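Feyisa is a card game for two to four players, drawn from the matching games long played in family kitchens and first put on sale by the small publisher Lornel. It was devised by Etenesh Tilahun and Mitiku Derese, who spent the better part of a rainy July trying it out on patient relatives, and it has kept something of that homely feel ever since.

Each player is dealt 11 cards and takes turns laying down pairs or runs – whichever the hand allows – until somebody reaches 600 points. A player who goes out early collects a bonus of 14, though many households happily leave this out.

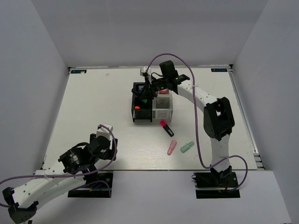
A white and black robot arm at a light-coloured tabletop.

A longer form, known as Sisville rules, adds a shared pool of cards in the middle and is much loved by those who like a slow evening's play.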